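Inicio > Diario > Otoño
Imprimir | Enviar por correo electrónico

22 de noviembre de 2021

La caldera ha vuelto a morirse. La anterior defunción fue en primavera y la lloramos poco, porque hacía calor. Esta vez ha elegido la primera mañana con escarcha en los coches, y a las siete estaba yo en la cocina con el abrigo encima del pijama, leyendo un manual de la marca Zarnum traducido al español por alguien que nos guardaba rencor. «Si la llama no procede, insista con moderación.» Insistí con moderación. La llama no procedió.

Llamé a Bosgate, que son los del mantenimiento. Pagamos 149 euros al año por el privilegio de escuchar su música de espera, una especie de bossa nova que se corta cada poco para que uno crea que por fin le atienden. Me dieron cita para diciembre. Pregunté qué día de diciembre y la señorita me contestó que «dentro de diciembre», con una amplitud de miras que le envidio.

Por la tarde subió la vecina del segundo, Banafsheh Rashti, a devolverme la fuente del horno. Me vio el abrigo, no hizo comentarios y volvió a los cinco minutos con un radiador eléctrico bajo el brazo. Lleva dos inviernos prestándomelo y ya no sé si considerarlo suyo o mío con derecho a veraneo en su casa. Nos tomamos un té con cardamomo y me contó que su hija quiere estudiar geología. Le dije que me parecía muy bien, que las piedras no cambian de contrato. Se rió por cortesía.

El frío me ha vuelto doméstico. He bajado las mantas del altillo, he puesto burlete en la ventana del pasillo (torcido) y he decidido que toca colada grande de ropa blanca, aprovechando que de todos modos no pienso salir de casa.

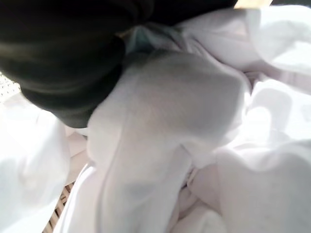

Tela blanca, arrugada y con vocación de cordillera.

Mi madre doblaba las sábanas bajeras en un rectángulo perfecto. Yo hago una pelota y la meto en el armario deprisa, antes de que se abra. Ella lo sabía, y en sus últimas visitas evitaba ese armario con mucho tacto, como quien evita preguntar por un divorcio.

Después de cenar he intentado seguir con la novela de Alvarado, la gorda, la que me regalaron por el cumpleaños. Voy por la página 148 y el protagonista todavía no ha bajado del tren. Hay un capítulo entero dedicado al pomo de la puerta del compartimento. La faja dice que es «vertiginosa». Con guantes, además, cuesta pasar las hojas, y en dos ocasiones he pasado tres de golpe sin notar pérdida alguna en el argumento.

A las once he descubierto que el radiador y el horno no pueden funcionar a la vez. Lo he descubierto a oscuras. El cuadro de luces está detrás de la bicicleta, y la bicicleta es de las que muerden: tengo una raya de grasa en la espinilla y otra en el abrigo, que ya es prenda de interior y lo lleva con resignación.

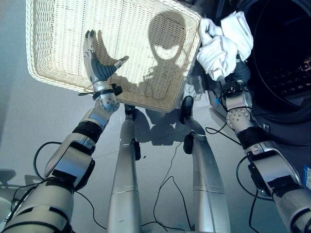 Cosas pendientes para mañana

Volver a llamar a Bosgate y preguntar por la primera mitad de diciembre, en tono de persona razonable.

Comprar pilas para el termostato, aunque de momento mida la temperatura de un cadáver.

Pasar por la ferretería Atent a por más burlete y unas zapatillas de borreguillo, si les quedan de mi número. El año pasado solo tenían el 46 y anduve por casa hasta marzo como un buzo.

Devolverle a Banafsheh el bote del cardamomo, que se ha dejado en la encimera. El radiador se queda.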